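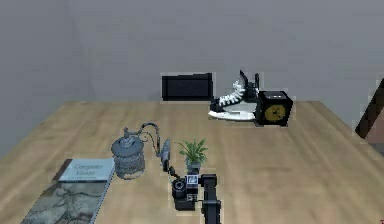

One of the simulated tabletops from the open day, with the arm at the front and a sneaker and a clock at the back.

I got to Loven a little before the doors opened, and there was already a line down the hallway. The robotics floor only lets visitors in once a year, in February, and I'd been looking forward to it since Christmas!

Our group was led by Devendra Joshi, who builds the virtual rooms the arm practices in. I had expected a lot of metal and noise. Most of the first hour was spent in front of screens, and I loved it. The team's simulator is called Gistura, and it puts everyday stuff on a table — a plant in a gray pot, a high-top lying on its side, a big book with "Computer Vision" on the cover (that got a laugh from the students behind me) — and then the arm has to work among it all. The table has a proper wood grain. The walls are plain gray, and Devendra said the plain ones are where they start.

He told us a new version of the software gets 3,125 practice runs overnight before anyone looks at it in the morning. A man near me asked what happens when it does badly. "Then we have a long breakfast," Devendra said.

The black and white square on the gripper got plenty of questions too. Shakuntala Dhillon took that one. Markers like it give a camera an easy pattern to find, so software can work out where a part is and which way it's tilted. She had a printed one on a piece of cardboard and let the kids wave it at a webcam while a little set of axes followed it around on the monitor. We could have stayed there all afternoon.

After coffee we split into groups of seven and went through to the hardware room, where Bimla Bansal ran a live demo with a soft rubber ball and a mug. The arm is slower than I'd imagined, and much quieter. My group got two turns on the hand controller. I dropped the ball both times — still grinning about it.

They had over 1,000 visitors through the building, so get there early if you go next year. The parking lot on the Jendura side fills up first, and the coffee stand takes cash only.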